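Bench notes, two-arm cell, 11 June 2018

Rewrote the house rules for the cell this morning with Javiera, and I'm really pleased with how short they came out! The old Okoth sheet ran to 11 points and I could never remember past the fourth. Ours has 3:

1. Hands out, then call "clear" out loud, then enable.
2. Both grippers over one object: slow speed only, one person on the stop button.
3. Tools off the front rail before any run.

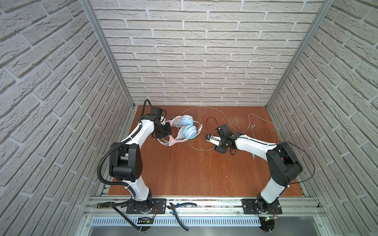

Page last changed by amogensen, revision 398

Cat-ear headphones are a great test piece for rule 2. The cable loops halfway round the table, and both arms have to come in close to the same spot. We agreed that whoever sets up also says which arm goes first, and writes it in the log before enabling.

Rule 3 still needs work: pliers and a screwdriver on the rail. I want a tool tray at the side, Javiera wants a shadow board (she may be right, it worked so well at Celetti).

Also to add: check that the arm cables have slack through the full reach, both sides. Love this one, takes a minute.

Still open: do we log aborted runs under the same number? Ask Stemo. Review the whole sheet in September.

Aksel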